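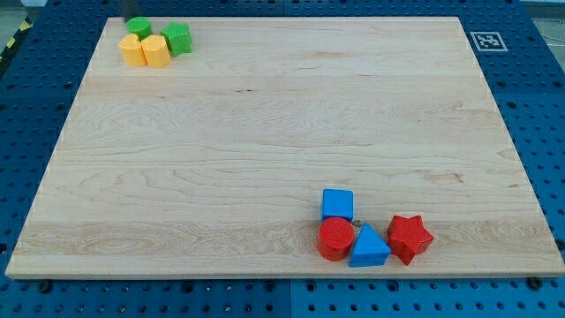

*Maple board on the blue table, foam blocks out, and one little piece of metal hardware lying by the red cylinder.*

I get asked about the board more than I get asked about the robot, so I'm finally writing down how I look after it. Most of this is ordinary kitchen-cutting-board stuff with a few shop habits thrown in (my mother would recognize nearly all of it!).

## Before you switch anything on

Get your head down level with the wood and look across it. Looking straight down, you'll miss half of what's there, and small gray metal things are the worst because they catch the light from one side and vanish from the other. I keep a magnet on a string for strays, but plenty of washers are stainless and just ignore it, so I do a pass with my fingers too. Anything I find goes in a jam jar on the shelf. When the jar gets a new screw in it, I go around the arm and the table and check what's missing one before I run anything.

Do this with the arm parked and the stop button pressed in. I don't care how quick you are.

## Cleaning the wood

Wipe with the grain, using a cloth you've wrung out until it stops dripping. Then a dry cloth right behind it. Please don't use spray polish! I did that my first winter, a whole can of something lemony, and the blocks slid around like soap for days every time the gripper nudged one.

Pencil marks come off with a white eraser. For stubborn smudges I use 220 sandpaper on a cork block, very lightly, and I vacuum afterward, never blow. Dust you blow off the board goes straight down through the holes in the table, and you'll meet it again later.

If you oil yours, go thin and leave it overnight. I gave up oiling mine. Foam soaks up whatever the wood hasn't.

## Bolts

Wood moves with the seasons, and the heating coming on in November is when I see it most. I loosen everything a half turn, press the board flat with my palms, then snug the bolts a little at a time, going corner to corner. Hand tight plus a quarter turn is plenty for maple. Crank down on one side first and you can put a rock in the board that you'll feel with a fingertip, and the gripper will feel it too, because every pick on that side comes in a hair too high or too low.

Mebrat Tilahun taught me to put a dot of paint pen across each bolt head and onto whatever's next to it. If the two halves of the dot don't line up, the bolt has turned. Takes 3 seconds to check and I wish I'd started sooner.

## The square marker

Mine sits flat on the table past the far corner of the board. Dry microfiber only, and don't pick at the edges. Once a corner starts to curl, replace the whole thing and redo your camera calibration. I tried gluing one back down and chased a small offset for two evenings before I gave in and printed a new one (matte paper, shiny glares).

## Foam blocks

Cool water, a drop of dish soap, squeeze, rinse, squeeze again in a towel. Then let them dry all the way through, which takes longer than you think. The stars are slowest in my kitchen. A damp block is heavier and a bit squashy, so the grip settings you worked out for a dry one won't be right. Toss any that have gone crumbly, since the crumbs end up in the finger pads.

Speaking of pads: rubbing alcohol on a lint-free rag, power off, and let them air out before the next run.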